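Speaker notes – "Rooms people use", Vurnham evening talk
May 6, 2026

Hello everyone, thanks for coming out! I'm Valter Leitão, I look after shared rooms at Sastside, and I'm going to talk to you about bins for a bit. (Pause, let them laugh.) We have 95 people through the building in a good week, and they all have rubbish.

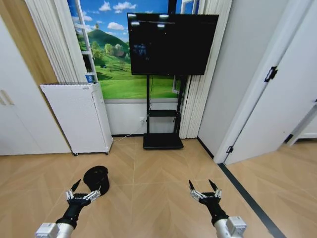 So when we did up this room in October we spent ages on the big things. The wall mural with its view, the screen on its stand, the pale floor – I love that floor. The bin got 5 minutes at the end of a meeting.

Mizanur Cassim said put it by the curtain, near the white wardrobe, and I said fine, it's tucked away there. Too tucked away, as I found out! People left cups on the side instead. (Ask: who has a cup on their desk right now?)
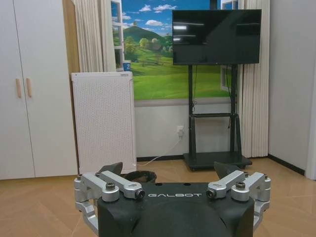 My rule now is that you should spot the bin from the door. Dark bin, light floor, that helps a lot. And put a liner in before you need one – I keep spares in the wardrobe.

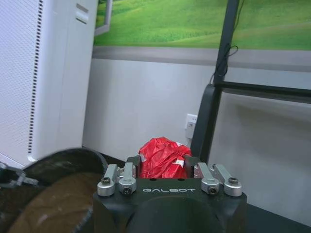

Red plastic bag, round black bin, brown paper lining.

Then on to bags. Ask Fonseca table for their worst one. Leave six minutes for questions.

3 comments · 6 shares
Contact | © Sastside | Back to top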